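Astuces d'atelier : apprendre à deux bras à ranger un plan de travail (côté logiciel)

Par Yolanda Manzano, mis à jour le 14/1/24

On me demande souvent mes réglages, alors je les rassemble enfin au même endroit. Je ne parlerai pas de mécanique, ni de quel servo acheter, il y a des forums très bien pour ça. Ici c'est la partie programme : comment on découpe la tâche, comment on règle la perception, ce qu'on enregistre, et toutes les petites bêtises qui m'ont coûté des soirées. Ma tâche de référence, c'est le rangement de fournitures de bureau : des feutres, du ruban adhésif, des petites boîtes transparentes. Ça paraît bête comme chou, et c'est redoutable !

Commencer par le tas, pas par les objets bien espacés

Pendant tout le mois d'avril j'ai fait mes essais avec des feutres sagement alignés, à bonne distance les uns des autres. Résultat magnifique, j'étais très fière. Et puis j'ai posé un vrai tas et le planificateur s'est mis à proposer des prises à travers le rouleau de scotch. Donc maintenant je commence par le bazar : deux boîtes, deux anneaux de ruban, cinq feutres jetés au milieu, et on voit tout de suite ce que vaut le code.

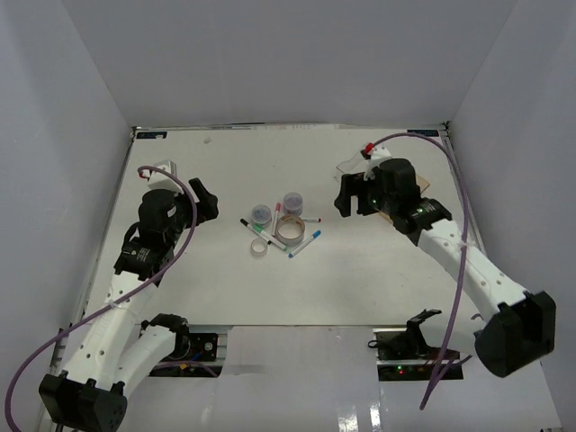
Mon conseil, si vous partez de zéro : écrivez d'abord la fonction qui choisit quel objet prendre, avant celle qui le prend. La mienne donne une note à chaque objet détecté, en gros la place libre de chaque côté pour passer les doigts, moins une pénalité si quelque chose repose dessus. Elle tient en une page et elle m'a fait gagner plus que toutes les heures passées à peaufiner les trajectoires. Quand aucune note ne dépasse le seuil, le programme ne force pas, il demande une petite poussée latérale avec un doigt, doigts fermés, puis il regarde de nouveau.

Pour la poussée, limitez la vitesse (je suis à 14 pour cent du maximum) et surtout limitez la distance. Un feutre, ça roule. J'en ai ramassé derrière le radiateur.

Les boîtes transparentes, ma bête noire

Le plastique clair, c'est le cauchemar de la profondeur. Ma carte de profondeur voit la table à travers le couvercle, ou bien un trou, ou bien n'importe quoi selon l'heure. J'ai essayé de lisser, de moyenner sur plusieurs images, de remplir les trous... bof. Ce qui marche chez moi :

Détecter le contour en couleur et oublier la profondeur à l'intérieur du masque. La hauteur, je la mets à la main dans le fichier des objets, une fois pour toutes.

Entraîner le détecteur avec des boîtes pleines et des boîtes vides, et sans prendre toujours la même couleur de contenu. Mon premier modèle avait très bien appris à reconnaître les trombones pastel, et pas du tout la boîte qui était autour !

Refaire la détection depuis la caméra du poignet, une fois la pince au-dessus. La vue d'ensemble sert à décider où aller, la vue rapprochée sert à décider comment fermer. J'ai longtemps voulu tout faire avec une seule caméra par flemme de calibrer la deuxième, et c'était une fausse économie.

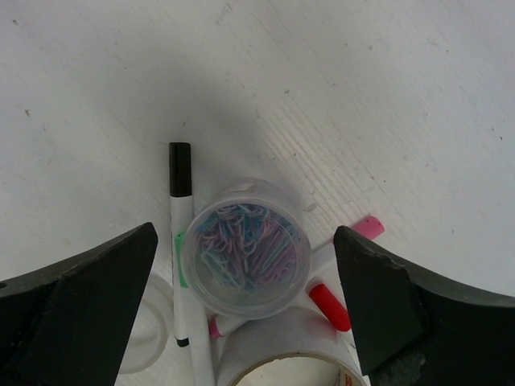 Pour cette deuxième détection, je masque les doigts de la pince. Ils sont toujours dans le champ, ils bougent avec l'ouverture, et un détecteur un peu zélé finit par les prendre pour des bouchons de feutre noirs. J'ai enregistré un masque pour 16 valeurs d'ouverture et le programme choisit le plus proche. C'est rustique, ça se fait en une soirée avec une tasse de thé et ça tient toujours. Pareil pour l'ombre de la pince sur la table : ajoutez des images avec ombre dans vos données, ne comptez pas sur un filtre pour l'enlever.

Hajar Kettani, avec qui j'échange mes fichiers de configuration, fait autrement : elle retire d'un coup la bande du bas de l'image. Plus simple, mais elle perd ce qui se trouve juste entre les doigts et c'est quand même l'endroit qui m'intéresse. À vous de voir, nos deux versions sont dans le dossier partagé.

Donner un nom à chaque étape

J'utilise Cletness pour enchaîner les étapes (c'est un petit ordonnanceur, on écrit des états et des conditions de passage, rien de sorcier). Ma première version avait un seul état, qui s'appelait « ranger ». Quand ça plantait, je savais que ça avait planté pendant « ranger ». Merci bien.

Maintenant j'ai : regarder, choisir, approcher, vérifier, fermer, soulever, vérifier encore, déposer, reculer. Le « vérifier encore » est celui que tout le monde saute. Je compare l'ouverture mesurée des doigts à celle attendue pour l'objet, et si la pince s'est fermée complètement, c'est qu'elle ne tient rien, on retourne à regarder. Pas besoin de réseau de neurones pour ça, un simple if.

Et mettez un compteur d'essais ! Le mien s'arrête à 2 échecs sur le même objet, puis l'objet passe en fin de liste. Avant, un bras pouvait s'acharner toute la nuit sur le même anneau de scotch transparent.

Deux bras, un seul plateau

Je croyais que deux bras iraient deux fois plus vite. Eh bien non, au début ils s'attendaient poliment l'un l'autre, ou ils visaient le même feutre. J'ai fini par découper la table en trois zones : gauche, droite, et un milieu qui se réserve comme une salle de réunion. Un bras demande le milieu, l'obtient, le rend quand il a reculé. Attention à bien rendre la zone dans tous les cas, même quand l'étape échoue. J'ai eu un blocage complet à cause d'une exception mal rattrapée, et j'ai cherché dans le contrôleur pendant des heures alors que c'était trois lignes dans l'ordonnanceur.

Pour les objets qui vont dans le bac, j'affecte le bac à un seul bras. L'autre lui rapproche ce qui est de son côté, sans jamais entrer dans la zone du bac. Sur le papier c'est moins élégant qu'une vraie planification à deux bras. En pratique je dors mieux.

Pensez aussi aux câbles dans le modèle de collision. Je ne les simule pas, trop pénible, mais j'ai gonflé l'enveloppe des avant-bras d'un bon volume, côté boucle de câble, et j'ai interdit les rotations complètes du poignet. Depuis, le planificateur râle parfois qu'il ne trouve pas de chemin, et je lui donne tort une fois sur dix.

La fin du rangement, ou l'art de ne pas se presser

Les derniers feutres posent un problème à part. La table est presque dégagée, la note de prise est excellente, et c'est souvent là que le dépôt rate, dans un bac qui commence à être plein. J'ai donc ajouté une détection du bac avant chaque dépôt : quels compartiments ont encore de la place, et dans quelle direction le bac est tourné. Si votre bac n'est pas vissé, ne supposez jamais qu'il est resté droit. Estimez son angle à chaque tour, ça coûte trois fois rien en calcul.

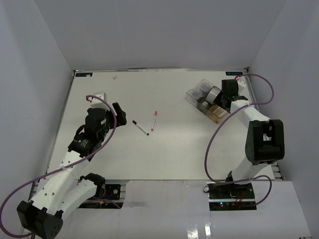 Ce que j'enregistre (et ce que j'ai arrêté d'enregistrer)

Au début, je gardais tout, toutes les caméras, en continu. Le disque s'est rempli et je n'ai jamais rien relu. À présent je garde les images au moment des changements d'état, les positions des articulations en continu (c'est léger), et la vidéo complète seulement pour les tours qui échouent. Le tri se fait avec Vallinness, qui range par étiquette d'état, d'où l'intérêt d'avoir des noms d'étapes corrects.

Je relis les échecs par paquets de 100, pas au fil de l'eau. Pris un par un, chaque échec donne envie de bricoler un réglage, et on finit avec un fichier de configuration plein de cas particuliers que plus personne ne comprend (le mien avait une variable nommée « scotch_bis_final », je n'en suis pas fière).

Pour écrire vos propres étiquettes d'échec, restez court : mauvaise détection, mauvaise prise, glissade, mauvais dépôt, attente trop longue. Hajar ajoute « bizarre » et je dois dire que c'est une catégorie utile.

En vrac, avant que j'oublie

Recalibrez les caméras de poignet après tout démontage, même d'une seule vis.

Versionnez le fichier des objets avec le code. Une hauteur de boîte changée sans trace, c'est une demi-journée perdue.

Le visualiseur Skallenport affiche très bien les zones réservées si on les publie comme des volumes simples. Couleur vive pour le milieu, sinon on ne voit rien.

Si vous changez l'éclairage, faites tourner la détection seule, bras à l'arrêt, avant de relancer la tâche entière.

La prochaine fois, je raconterai mes essais de prise sur les anneaux de ruban posés à plat, par l'intérieur ou par l'extérieur, j'ai des avis très tranchés là-dessus !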